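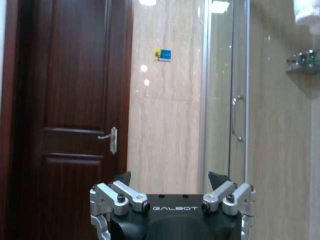 ## 4.2 Data collection in bathrooms

**Figure 3.** Wrist view in one of the Trirkley bathrooms. The fingertips of the gripper face each other in front of a wall of glossy tile, with the door and its lever handle on one side and the glass shower enclosure on the other.

Bathrooms were the hardest rooms in our study. Most earlier work on household pick-and-place uses kitchens or tabletops, where the robot can drive up to the object and there is space for both arms. In the Trirkley apartments the robot has to work close to a door, a wall and a shower enclosure, often all three in the same reach. We also found that the surfaces cause trouble for depth sensing. Polished tile and clear glass return reflections of the ceiling lights, and the depth map has holes or false points where these fall. Figure 3 shows the kind of background we mean.

We collected demonstrations by teleoperation in 4 bathrooms. Each session lasted 30 minutes, with a break halfway through. The operator saw the head view and both wrist views side by side and was free to use either arm. We did not tell operators which camera to rely on. In interviews after the sessions they said they used the head view to bring the arm near the object and then switched to the wrist view for the last few centimeters – the same split we later see in the attention weights of the policy (Section 5.3).

All views were recorded at 15 frames per second. We dropped depth from the policy input after early tests with the Avcı baseline, which failed more often with depth than without it in rooms with glass. Color images and joint positions were kept. Episodes in which the operator bumped the door or the enclosure were also kept, but marked, so that they could be left out of training and used as negative examples for the contact classifier.

## 4.3 Basket task

The task used for the main comparison is a reach to a wire basket on the floor. The robot must bring one gripper to the rim, close on it, and lift the basket clear of the floor without touching the wall or the glass. A bunched towel inside the basket changes its weight and hides part of the far rim. The towel was put back by hand before each trial and we made no effort to fold it the same way.

Either arm may be used. When the basket stands in a corner, the choice matters: the free arm has to stay somewhere, and in a small room the only open space may be in front of the door. We let the policy control both arms at all times and did not script a parked pose. A trial counts as a success if the basket is held off the floor at the end and no contact was flagged on either arm.
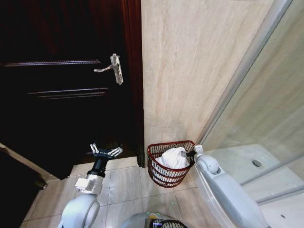 ## 4.4 Results

The Trusora policy, trained on all views, completed 68 percent of the trials. Removing the wrist views hurt the most. Without them the gripper usually arrived near the rim but closed too early or too high, and the wires slipped past the fingertips. Removing the head view caused a different kind of failure, with the arm starting off in the wrong direction and never bringing the basket into the wrist view.

Prirnine, which plans a path from a point cloud and then runs a fixed grasp, did well when the basket was in the open and poorly when it was next to glass. In those trials the planner often treated the reflections as solid obstacles and returned no path.

Towel placement had less effect than we expected. The failures we could link to it were cases where the cloth hung over the part of the rim the policy had chosen, and the gripper closed on towel and wire together. Some of these lifts still held, and we scored them as successes under the rule above.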